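Keeping a Family Newsletter or Home Blog
Session 4 handout: weather, chores and other filler
Instructor: Maya Boutros

Most personal updates open with the weather. I have my doubts about this. A cousin in another state can look up your rain in ten seconds, and by the time your March letter arrives the storm is long gone. If the heat changed what you did that day, put it in. Otherwise cut it.

The same goes for household repairs. "We fixed the gate" tells a reader very little. Which gate, and who held the post while it was being fixed? The Aquino letters in your packet run to 2000 words a year, and the one paragraph people remember is 52 words on a leaking sink.

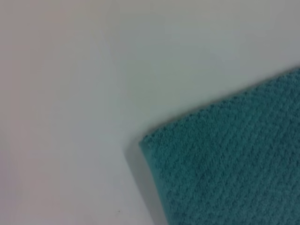
How often should a family newsletter go out?

As often as you have something to report, which for most households is three or four times a year. Weekly schedules are popular in the advice books, and I have yet to see one last past spring.

Be wary of the claim that readers "want everything." Ask them what they recall from your last letter. I tried it with 30 relatives and got mostly polite guesses.

For next time: bring one old letter or post, your own or borrowed. Underline each sentence that only your household could have written. Read the Skamton letter, page 181.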